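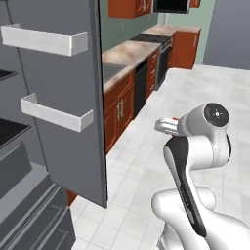 Fridge thermometers, worth it or not?

zhendricks — 3 Apr 2022
So I finally put a thermometer in my fridge and now I'm worried about everything I've eaten since January. Top shelf says 44, bottom says 38. Same fridge! Do I turn the dial down and risk frozen lettuce, or leave it? The dial goes from 1 to 6 and I've always kept it on three, mostly out of habit.

Val_Riviere
Turn it down. 44 is too warm for milk. Mine was the same and I went up a notch, waited a day, checked again. Put the thermometer in a glass of water or it'll jump every time somebody opens the door. And keep meat on the bottom, please.

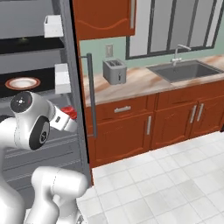 Re: Fridge thermometers, worth it or not?

quentin_s
I don't buy the glass of water thing. Air temp is what the fridge is working with, so read the air first thing in the morning and be done. Also clean the coils before you touch the dial! I did mine on our old Kirnard and it dropped three degrees (the dust bunny that came out of there, wow).

Val_Riviere
But you don't eat the air, Quentin. Food warms up slower than that. Coils, sure, I'll give you coils.

zhendricks
OK, coils tonight. Next question then — how long do you all keep a raw steak in there? My mom says five days, and my butcher in Susness says cook it tomorrow.
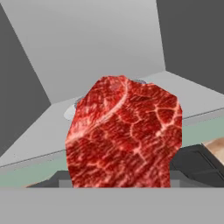 Agathe Marty
Three days for me, and then it goes in the freezer. Five is fine on paper if your fridge really sits under 40, but yours doesn't yet.

maxence.l
I've gone five plenty of times, uncovered on a rack with a little salt. Better crust too. Wouldn't try it at 44 though, Agathe's right about that part.

zhendricks
Fine, steak tomorrow. Will post the new numbers once the coils are done.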